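Furniture Protection Plans: Frequently Asked Questions

Compiled by Ya-wen Fung for the Fulirdale Shoppers' Page. Last revised in February.

What is a furniture protection plan?
It's a contract the store offers you at the register, usually when you already have your card out. You pay extra, and a separate company agrees to clean, repair or replace the piece if certain things happen to it. The words "certain things" are carrying a lot of weight there. Read the list before you read the price.

Is it the same as a warranty?
No, though salespeople use the words as if it were. A manufacturer's warranty covers defects and comes with the furniture. A plan covers accidents, and you pay for it separately. If a leg falls off a new table because it was badly glued, you want the warranty.

The brochure says "all stains." Does it mean all stains?
I have yet to see one that does. The Mititz plan says it on the cover, then spends most of page 2 taking it back. Bleach, dye, paint, ink from "unapproved pens" and anything called "gradual buildup" are out. I asked for a list of approved pens and am still waiting. 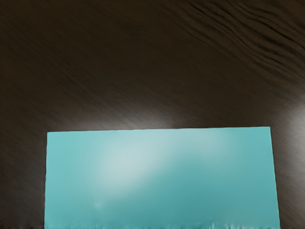 Gradual buildup is the one to watch. It can be stretched to cover almost any mark you didn't see happen, and most people don't see it happen. They move a placemat and find a ring. When the claim form asks for the exact date of the accident, "sometime this winter" gets you a denial letter.

Are heat marks and scratches covered on wood?
Sometimes. Many plans want a scratch to go through the finish and into the wood before they'll pay. A lighter one is "normal wear." Ask the store to show you the sentence that covers heat marks. If they tell you it's "in there somewhere," keep your money.

How much do plans cost?
Whatever the store thinks you'll pay. A reader sent me her receipt for a Skultmont dining set at $3,530, with a plan added that she doesn't remember agreeing to. Check your receipt in the parking lot. It is much easier to argue before you drive home.

The salesperson said I get my money back if I never file. True?
Usually it's store credit, it has a short window, and you have to ask for it. Put the deadline on your calendar or assume the money is gone.

Do I have to use their cleaning kit?
Some plans say a stain has to be treated with their product first. Others say that if you used anything except their product, the claim is void. I haven't found a kit yet that did more than a damp cloth and mild soap, but keep the bottle and the receipt anyway.

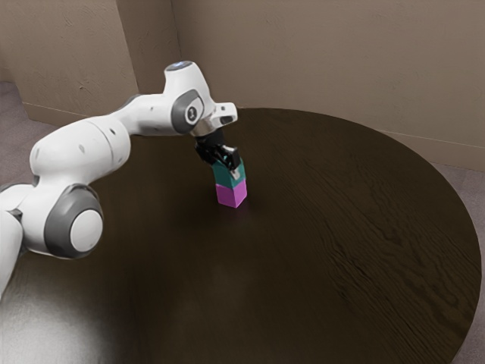
Round tabletop in dark brown wood.

Can I cancel?
Generally yes, in the first weeks, and sometimes later for part of the price. Do it in writing. My own cancellation with Bermúdez took 26 days and three phone calls, during which I was offered an upgrade.

Is there a limit on what they'll pay?
Yes, and it's rarely on the brochure. One plan I read stops at $2,000 over its whole life, however many pieces it covers.

So should anyone buy one?
If you have small kids, a pale sofa and a contract you've read to the end, maybe. For a wood table I'd put the same money in a drawer and call a local refinisher when something happens. Get a quote from one before you shop so you have a number to compare.

Will you look over my contract for me?
I'm not a lawyer, and I don't give opinions on open claims. I do collect denial letters. Black out your address first.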